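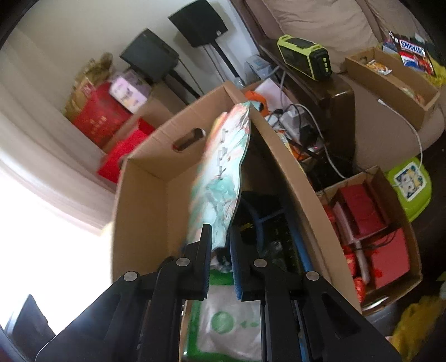 Okville Folk Dance Evenings: Tune and Dance List

Version of 2018-12-10

What is in this archive

A list of the tunes and dances which were played at the folk dance evenings in Okville, together with the set lists of the evenings. The list was first kept on paper by the musicians, later in a spreadsheet, and now it is three plain text tables. Anyone who plays, calls or dances may use it.

The evenings are held at the Haslinger hall. Most of the music is Irish, Scottish and Breton, with a smaller part of Polish and Swedish dances which came with the guests. Clutar is the house band. Rirkier is the band that plays the winter ball in January, and it has its own sets, so they are marked separately.

Files

tunes.txt - one line for each tune, 135 lines
dances.txt - one line for each dance, 64 lines
evenings.txt - one line for each time a tune was played, 1,121 lines, from 44 evenings
readme.txt - this text

All files are in UTF-8. The columns are separated by tabs. The first line in the evenings table is already data, there is no header. The same is true for the other two.

Columns in tunes.txt

1. Tune number. Please do not change it, the other tables use it.
2. Title, as the band says it.
3. Other titles, separated by a semicolon. Can be empty.
4. Type: jig, reel, hornpipe, polka, waltz, an dro, hanter dro, schottische, other.
5. Key. Capital letter for major, small letter for minor. Modes are written in full, for example "D dorian".
6. How many times through, usually.

Columns in dances.txt

1. Dance number.
2. Name of the dance.
3. Formation: couple, line, circle, square, longways.
4. Tune type which fits to it.
5. Level, from 1 (can be danced after one explanation) to 4.
6. Notes of the caller.

Columns in evenings.txt

1. Number of the evening, starting from 1.
2. Place in the program.
3. Tune number.
4. Dance number, or 0 when people only listened.
5. Band: C for Clutar, R for Rirkier, G for guests, S for open session.

Known problems

The titles are not always correct. Many tunes were learned by ear, and the same melody can have five names in three countries. When two names were found for one tune, the one from the older paper list was kept in column 2 and the other went to column 3. Gaelic and Breton spelling was not checked by a speaker. Corrections are very welcome.

Keys are the keys of the house band. The piper plays some of the tunes one tone lower, and then the table is wrong for this evening. I did not find a good way to write it down.

The open sessions have gaps. If nobody was writing, the lines are missing, and the place numbers jump. For the early evenings the order inside a set is uncertain - the sheets have the names of the sets only, so I used the order in which the band plays them today.

"Waltz from the kitchen" and "Kitchen waltz" are two different tunes. Please do not join them.

What is not included

There is no sheet music and there are no recordings. A few of the tunes have living composers, and their permission would be necessary. The explanations of the dances are also not here, only the short notes of the caller.

Using the list

You can copy, print and change the tables for your own dance evening. If you publish a changed version, please write that it is changed and keep the tune numbers as they are. A mention of the Okville evenings is nice but not required.

How to send a correction

Write the table, the number in column 1 and the new text, one correction per line. For evenings.txt please give columns 1 and 2 together. Set lists on paper are accepted too, they can be left in the box at the entrance of the Haslinger hall.

Changes in this version

- Breton dances divided into an dro and hanter dro, before they were all "Breton"
- Level added to dances.txt
- Double entry of one polka removed, its number stays empty
- Winter ball sets of Rirkier added, without the encores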